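Andel (kitchen task planner)

Andel is a task planner for simulated kitchens. I've maintained its page here since March, and I still use it most days, so forgive the enthusiasm! Noémie Carré wrote the first version at Ferrand, and Maxence Vidal later split it into two halves: a symbolic layer that picks the next step, and a motion layer that works out how to get there.

The symbolic layer knows 21 actions (open, close, pick, place, turn and so on). Each one has a list of things that must be true before it can run. For "put potato in microwave" the planner wants to know where the potato is, what's near it, and whether the door is open.

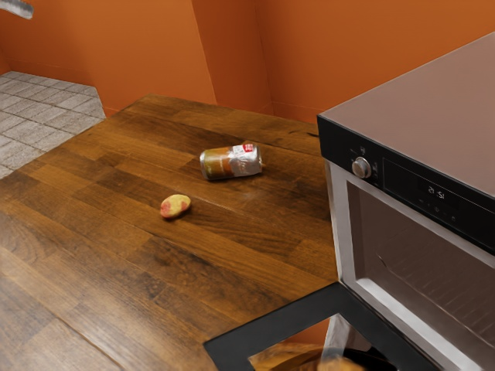
Countertop in the simulator, with a potato, a can lying on its side and the microwave at right.

Object poses come straight from the simulator by default, but you can swap in a camera-based estimator, and that's where life gets interesting. Shiny metal is the usual troublemaker in my own runs.

Doors get their own module, called Zilov. It treats a door as a hinge with one angle, and the planner only sees "open", "closed" or "unsure" (I fought for that third one). Solange Marchal's test set has 29 door tasks, and my last run failed seven of them, mostly on "unsure".
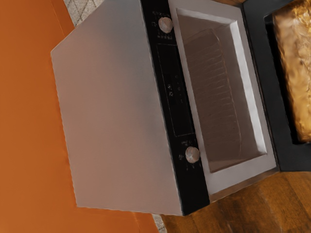 Microwave with its door open and nothing in the cavity.

Replanning kicks in whenever a check fails. It's quick, but it does forget what it tried before, so expect the odd loop.

See also: Zilov, Skonuvcombe scene format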